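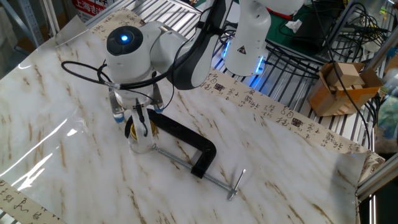
Home and Workshop > Finishes and Paint

Leftover oil varnish skins over in the jar, how should I store it?

Geetha Suvarna
Posted November 21, 2025

I bought a large tin of Zukia interior oil varnish in January for a set of shelves. The shelves took less than half of it. The lid of the tin was bent when I levered it off and has never gone back down properly, so I decanted what was left into glass jars with screw lids, the kind that jam comes in.

Every jar has now formed a skin. On the fullest one the skin is thin and lifts off in one piece. On the others it is thick and rubbery, and the varnish underneath pours more slowly than it did when it was new. One jar has set to a jelly and I have written that one off.

The jars are kept in an unheated utility room, out of direct sun, lids done up hand tight. I have tried laying cling film over the mouth of the jar before putting the lid on. It made no difference that I could see, and the film wrinkled where it touched the varnish.

What I would like to know:

Is the varnish under the skin still usable if I strain it?

Is the air getting in past the lid, or is the air already in the jar enough to do this?

Would it help to add white spirit before putting it away?

I have seen people recommend storing jars upside down and I have seen others say never to do this. I don't want to spend much on it. A new tin is not very expensive, but I dislike throwing most of one away each time.

Jarmo Hämäläinen
Accepted by the poster

Oil varnish does two things as it goes off. The solvent evaporates, and the oil takes up oxygen and cross-links. The first can be reversed by adding solvent. The second cannot. A skin is the second kind, and it will not dissolve again however long you stir it. Cut round the edge with a knife, lift the skin out whole and strain the remainder through a fine paint filter. If you stir the skin in first you will be picking bits out of your finish for as long as the jar lasts.

What lies under the skin is normally usable. Put a coat on a scrap of the same timber and leave it for 24 hours in a warm room. If it is dry to the touch and has levelled reasonably, use it. If it is still tacky, or comes out stringy from the brush, dispose of it. I would not use doubtful varnish on anything that gets handled.

On where the air comes from, it is probably both. A jar that is half full of varnish is half full of air, and that is ample to form a skin even if the lid seals perfectly. That is consistent with your fullest jar having the thinnest skin. The cure is to reduce the headspace. Use smaller jars and fill them nearly to the rim, leaving only a slight gap for expansion. I decant a new tin on the day I open it, into jars of a size that I expect to finish in one job. For touching up I keep a few very small ones holding 40 ml each.

Lids matter as well. Jam jar lids have a soft ring inside which is meant for one hot fill. After that it has taken a set, and if the lid goes back on in a slightly different position the seal is poor. Buy new lids. Wipe the rim and the thread with a rag dampened in white spirit before closing, otherwise the varnish glues the lid on and you will break the seal, or the jar, getting it open.
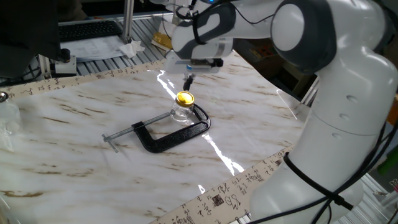 Decanting is where most of the mess comes from. Stir the tin slowly and let it stand until the bubbles have gone, then pour over the back of a spoon or down a glass rod. A funnel is quicker, but a light jar with a funnel in it is top-heavy and will go over if the tin touches it. Standing the jar in the open throat of a C-clamp laid flat on the table, as shown, puts some iron-mongery round its base and makes it harder to nudge sideways while both your hands are on the tin. A shallow tray under the lot is still advisable. Fill, wipe, close, and write the date and the product name on a strip of masking tape.

On thinning: a small addition of white spirit replaces what has evaporated and makes old varnish brush better. It does not stop oxygen reaching the oil. Check the label before adding any. Some products are sold at the maximum solvent content already and the maker will tell you not to thin.

Upside down storage does work in the narrow sense that the skin forms at what becomes the bottom of the jar. It also puts liquid against the seal for months. If the seal is imperfect you have varnish on the shelf. I would not do it with reused lids.

Last point. Rags wet with oil finish can heat up and catch fire if left in a heap. Spread them out flat, outdoors, until they are hard, then bin them.

Hjørdis Aasen

Agree with most of the above. Two additions.

You can also reduce the headspace by dropping clean glass marbles into the jar until the level comes up to the rim. Wash and dry them thoroughly first. It is tedious to get them out again and they hold back a certain amount of varnish, so I only do this with the last of an expensive one.

The other option is an aerosol of inert gas sold for preserving finishes. The gas is heavier than air and lies on the surface of the liquid. A short burst with the straw held just inside the rim, then the lid on immediately. I use the Forsberg one. It works, in that jars I have gassed have kept through to the following year without a skin. The can feels empty when you buy it. That is normal and you should not take it back to the shop, as I did.

Temperature also has an effect. An unheated room is fine for oil varnish provided it does not freeze. Do not apply the same rule to water-based finishes, which are ruined by frost.

Joon-young Kong

just buy small tins. I got three years out of a big one of Zukia once but it was mostly luck, and the last coat never dried right on the door frame. had to sand it all back

Geetha Suvarna

Thank you. I have strained the two better jars and put test coats on an offcut of pine. One dried overnight and the other is still tacky, so that goes to the tip at Trernach along with the jelly. New lids ordered. Does it matter whether the lids are lined with plastic or with the white foam?

Jarmo Hämäläinen

Foam swells in white spirit in my experience. Get the ones with the plastisol ring.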